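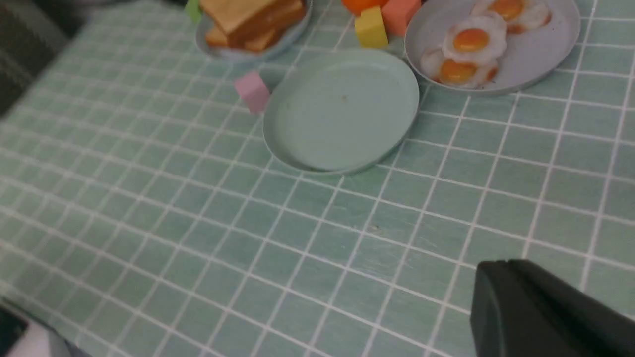 A plate on green tiles.

Noémi came home to Clurnwood in August, on the last bus. Her aunt Hajnalka had kept the shop open – 50 years, and she still would not shut before 8.

"You sold the boat," Noémi said.

"To Ottó. He paid 330 for it."

They locked up and walked down to the water.
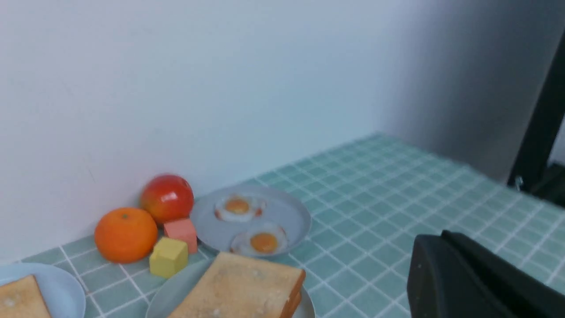 Where was the boat now? Tied up at the far jetty, with Noémi's name painted over.

Last updated: August
3 comments · 8 shares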